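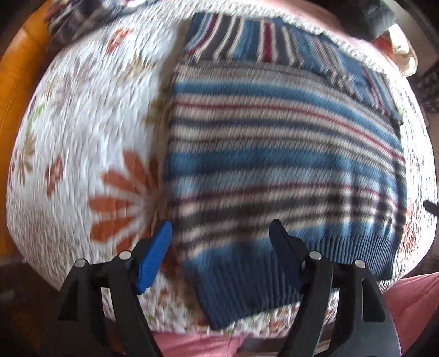

Folding check, striped sweater on the quilted cover, left finger pad by the sweater's edge, right one over the hem.

HAND-HELD GRIPPER, PRE-SESSION CHECKLIST
Laltham shared workshop, soft goods bench. Build: Sendau, second version of the fingers.
Fill in before each folding session. OK / Fix / Skip, then a comment. Comments are the fun part, so please write them!

1. Finger pads seated and square to each other
OK. Blue pads are holding up great after 87 folds. Ridges still crisp, no fuzz packed in the grooves.

2. Joint pins, both arms
OK. Pushed each one with a thumbnail, none of them walked. Huge step up from the old screws, which backed out every evening.

3. Linkage moves freely, full open to full close
Fix. Slight catch near full close on the right arm. Filed the burr off the inner link and now it glides. Check again next time.

4. Pinch force at the pads
OK. 8 newtons on the luggage scale. Plenty for a thick hem, and it didn't mark my finger when I tried it on myself. Stop and reset the spring if it reads any higher.

5. Sharp edges, loose threads of filament
OK. Ran a scrap of tights over both arms and got no snags. Do this one EVERY time before knitwear. Ribbing will find an edge you can't feel.

6. Camera mount and cable
OK. Cable tie replaced. Leave a finger's width of slack at the grip.

7. Battery pack
OK. Charged to 100 percent, no swelling, cool to the touch. Pack goes back in the metal tin after use, please, never on the fabric shelf.

8. Work surface
OK. Cover pinned at the back corners. Prints are fine, the quilting gives the fingers something soft to slide under.

9. Garment check
OK. Zips, buttons and pins out of the way. Stripes are my favorite test piece by miles, you can see right away if a fold has gone crooked.

10. Release trigger
OK. Let go cleanly ten times in a row with a doubled sleeve in the pads. So pleased with this.

11. Spare parts in the Kuhlmann drawer
Fix. One pad left. Print two more in the navy, 198 minutes a pair on the small printer.

Carried over to December: try the softer Ekance pads on a wool scarf, and repeat item 3 before anyone picks the tool up.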